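Demonstration collection (robotics)

Demonstration collection is the recording of a task while a person guides a robot through it. The records are used to train a control policy. It is also called teaching by demonstration.

Methods

In kinesthetic teaching, the operator holds the arm and moves it by hand while the joint positions are logged. The motors offset the weight of the arm but otherwise offer little resistance. In teleoperation, the operator works from a distance with a hand controller, a headset or a smaller leader arm. Teleoperation keeps the operator's hands out of the camera view, but contact forces are harder to judge.

Episodes

A single recording is called an episode. It normally contains camera video, joint angles and the gripper state. In the Niltia trials, led by Farzad Bahrami, four operators recorded 91 episodes of a plate-placing task, of which 59 were kept. The remainder were rejected for dropped objects or long pauses.

Workspace layout
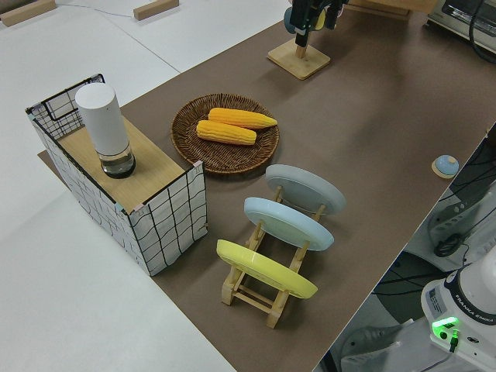
Object layout is normally varied between episodes so that the policy does not memorize fixed positions. Items of different shape and colour may share one work surface, as with two ears of corn in a woven tray beside a dowel rack of grey, blue and yellow plates. Plates held upright in slots call for a different grasp from food lying in a shallow tray.

See also: Imitation learning; Motion planning; Teach pendant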